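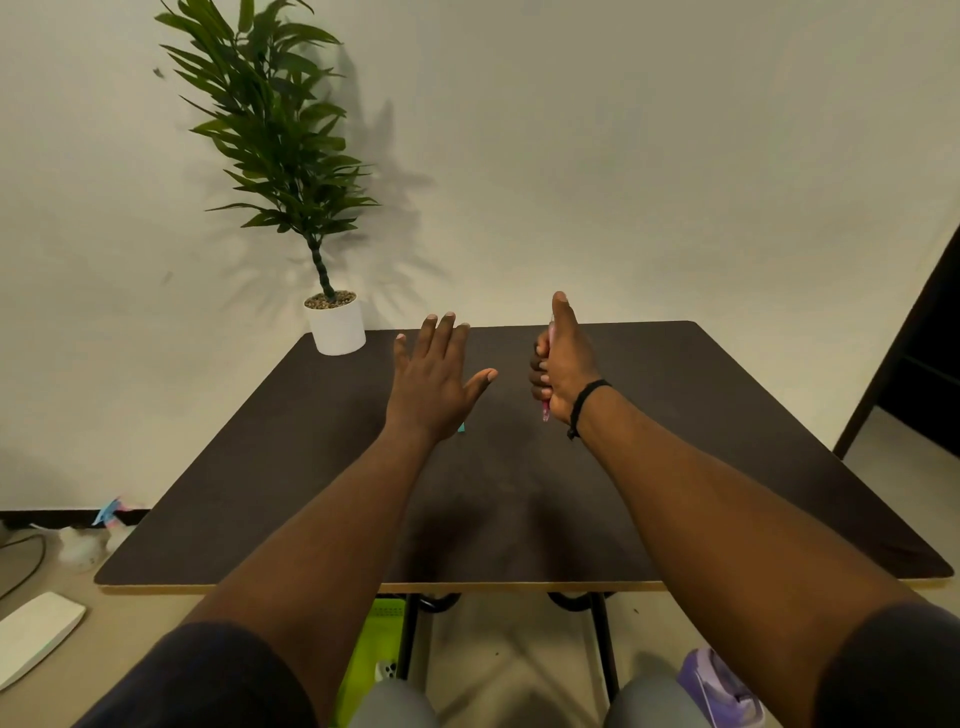 *Table with the potted plant.*

I have now booked the same lake cabin through three channels, so I can put numbers to something I used to guess at. The cabin is one of the Kiiskinen units on the north shore, seven nights in July, two adults, no pets.

Istano listed it at 125 a night. Cleaning was 85, charged once. The service fee did not show until the last page, and it brought the total to well over what Greltel wanted for the same week. Greltel folds its fee into the nightly rate, so its search results look worse and its checkout looks better. If you sort by price, you will see the wrong one first.

The third channel was the owner. Antonina Hordiienko manages the unit herself and answers email before 9 a.m. She sent a one-page agreement, a refundable deposit of 287, and a payment link. No service fee. The trade-off is the cancellation rule: full refund up to 30 days out, then nothing. Istano gives half back until the week before.

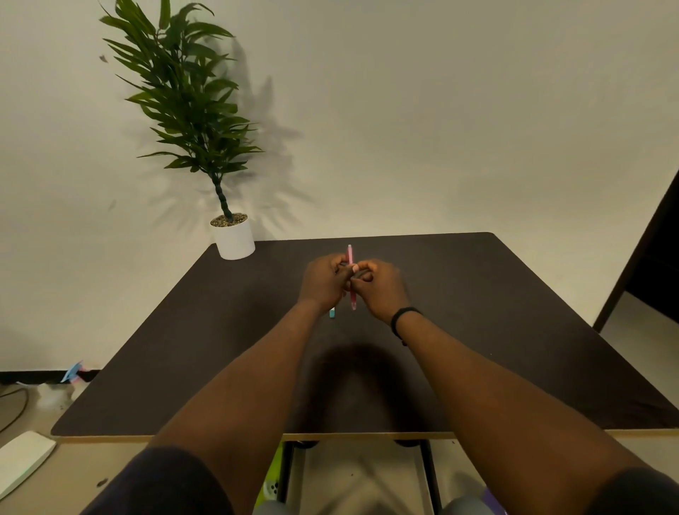 *The same table, wall side.*

Some notes on the stay terms, for anyone comparing:

- Check-in is 4 p.m. on all three listings, but only the owner's agreement says early bag drop is allowed.
- Linens are included with Greltel and with the owner. On Istano they are an add-on.
- The boat slip is listed as "available" everywhere. It is first come, first served - ask before you tow anything.
- Wednesday arrivals are possible outside July. In July it is Saturday to Saturday.

I also tried Runotard, which is a price tracker and takes no bookings. It watches a listing and mails you when the rate moves. Over the spring it sent me four alerts, two of them for a different unit with a similar name. I turned it off.

For next year I have asked for two weeks in a larger unit. The quote came to 2,442 with cleaning, deposit separate. I have until the end of the month to answer, and I still need to check whether the larger unit has a dishwasher.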